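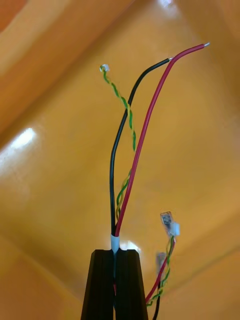

Workshop > Tips > Robot cells > Software for sorting wires and small parts

1. Grip the sleeve and leave the wires free

Thin wires bend every time you touch them, so a grasp planned on the wire itself is a gamble. In our planner, Carnier, we give the highest grasp score to any sleeve or band that gathers the wires. The second choice is a thick single conductor. A twisted pair comes last. Close the fingers slowly and let the controller stop on force, not on width.

2. Put paper in the tray before you tune the camera

We lost most of February on a segmentation model which saw parts inside the reflections of a bare steel tray. Aminu Dauda put a sheet of white paper in it and the false parts went away the same afternoon. If you cannot use paper, lower the exposure first and retrain later.

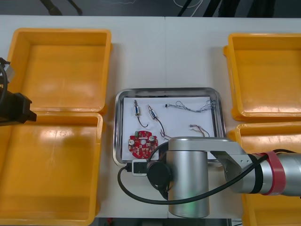 Motors, wiring and a round red board on the paper, with the yellow trays on both sides.

3. Name the trays in the software by position

Color is a poor name when all your trays are the same color. Use left-back, left-front and so on, and save each tray as a polygon in table coordinates. If somebody moves a tray, you correct one polygon and the plan stays as it is.

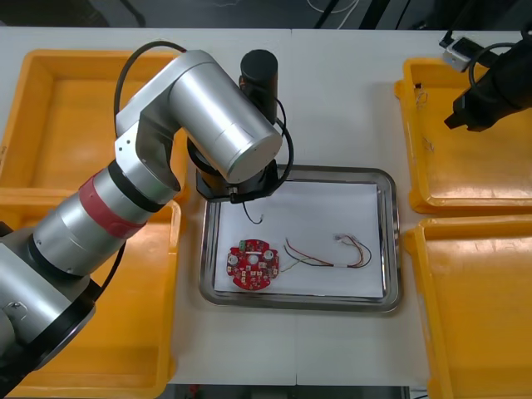

Collision checking is the part where I made the most mistakes. I had good models of both arms and for a long time I believed this was enough. The planner does not know about anything that is not in the model, and a cable that arches over the gripper or loops above the elbow needs its own space. I now add a fat capsule for every such loop -- it is ugly, but the paths are safe. Do the same for the tray rim, or the wrist will come down too close to it.

4. Wait before you look again

After a release the wires can still spring a little. I wait 500 milliseconds, then take the new picture. Waqas Swati uses 1000 for stiff cable, and I think he is right.

5. Let the wrist camera decide the last move

Plan the approach from the fixed camera, stop above the part, and detect again from the wrist. Mask out your own fingers and also their shadow -- on a glossy surface our detector, Illska, liked to call it a part. Very bright spots should be marked as "unknown", never as "empty".
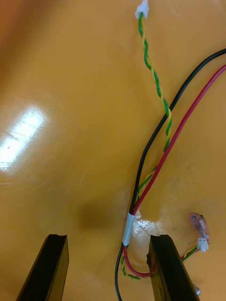 Wrist view: glare on the left, dark shadow between the fingers, wires on the right.

6. Keep the logs of failed grasps

Save the picture, the planned pose and the finger force for each failure. We keep the last 3000 and delete the older ones by script.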